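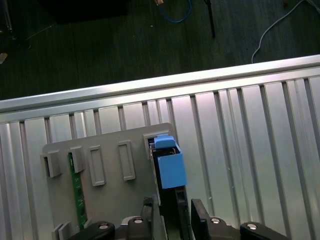

The second group of machines came from the Brurkley office, which replaced its desktops in April. They were sorted at the Stonden bench by the procedure used for the first group, and each case was opened before any part was recorded. In all, 917 desktops were examined and 1,731 parts were logged as fit for reuse.

Parts held in plastic caddies or clips were logged separately from parts held by screws - the difference matters for bench time. Power supplies were recorded by the details on the label, and a unit with no readable label was set aside. Figure 3 shows the inside of an open case, with the power supply and a hard drive in its blue caddy. 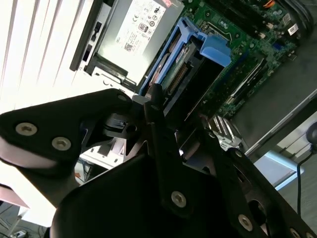 ### 3.2 Grading of drives

Drives were graded on a scale of 0 to 100 following Mridha. A score of 70 or more was accepted.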